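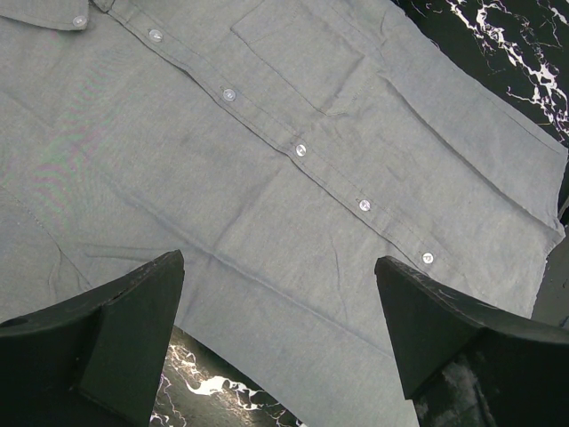
Muss ich als Trauzeuge einen Anzug kaufen?
Nein. Bei Painemal in Seveck kann man Anzüge ab 40 Euro pro Wochenende leihen, Weste inklusive. Schuhe und Hemd bringt jeder selbst mit. Zum Anprobieren reicht ein schlichtes Hemd in hellem Graublau, gern mit angeknöpften Kragenspitzen. Für die Trauung selbst empfehlen wir Weiß und einen Kragen ohne Knöpfe, vor allem zur Fliege.

Wie früh sollte ich reservieren?
16 Wochen vor der Feier. Für Termine im Juni besser noch etwas früher.

Was kostet eine Änderung?
Ärmel und Hosenlänge sind im Leihpreis enthalten. Die Taille kostet 15 Euro extra.

Können alle Trauzeugen das gleiche Modell tragen?
Ja, bis Größe 60. Größere Größen bestellt Hortensia Escobar in unserer Filiale in Bokville, das dauert zwei Wochen länger.

Wann muss der Anzug zurück sein?
Am ersten Werktag nach der Feier bis 18 Uhr. Bitte nicht selbst reinigen. Flecken meldet man bei der Abgabe, Rotwein und Gras sind abgedeckt, Brandlöcher nicht.

Zuletzt aktualisiert: Juni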